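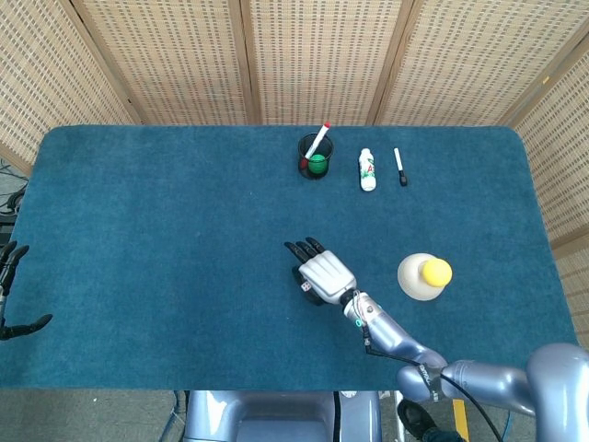
Table 3, blue cloth, folding screen behind. Pens and bottles set.

Fitham tabletop sets – notes for whoever opens this folder next

Version of 10/5/24. Replaces the one from March, which had the wrong folder names in it. Please bin that one.

What it is
Pictures of small everyday things on a table. Pens, cups, bottles, a ball or two. Each folder is one set, each set has its own list of things in a plain text file. 58 sets in all, nine of them still need their lists checking (see bottom).

The table
Rectangular, rounded corners, teal-blue felt cloth on top. Cloth stays on for every set. It is short pile so pens don't roll much, bottles on their side do if you knock the table. Lint roller before each set, the felt shows everything.

The screen
Five woven panels, beige, bamboo-like slats. It goes behind the table and round the sides. Leave the end panels angled in, it falls over otherwise. Small yellow label near the top of the right hand panel – leave it on, we use it to tell which way round the screen is.

Things in the pens and bottles set
black cup, used as pen holder
bright green ball, in the cup
white marker, red cap, in the cup, red end up
white marker, black cap, on the cloth
small white bottle, white cap, green leaves and red lettering on label
cream round bottle, yellow cap, on its side

Cup, small bottle and black-cap marker go along the back, a bit of space between each. Cream bottle further forward, by itself.

Naming
Folder name is place, table, set. So fitham_3_pens is the pens and bottles set on table 3. Trodbridge folders follow the same pattern but the first batch used capitals, havn't renamed them. Search without case and you'll be fine.

Words used in the lists
"marker" is anything with a felt tip, "pen" is everything else you write with. "Bottle" is used whatever is or was in it. "Cup" covers mugs, beakers and pots for pens. Colours are what you'd say out loud – cream, not off-white. If a cap is a different colour from the body, both go in. Akyol lists say "lid" for cap, means the same.

Where the things live
Grey crate, bottom shelf at Fitham. Caps on the markers before they go back, two dried out already. The Nostidico crate is a seperate lot, don't mix them, the bottles are too alike.

Known problems
Sets 7 and 9 have the same list pasted in twice.
Trodbridge has a different cloth for the early sets, colour won't match.
Some lists give the ball as a thing on the table when it is in the cup. Being fixed slowly.

Using it
Fine for teaching, sorting exercises, matching words to things. Keep this file with the folders if you copy them. Corrections go in changes.txt, newest at the top, set name first.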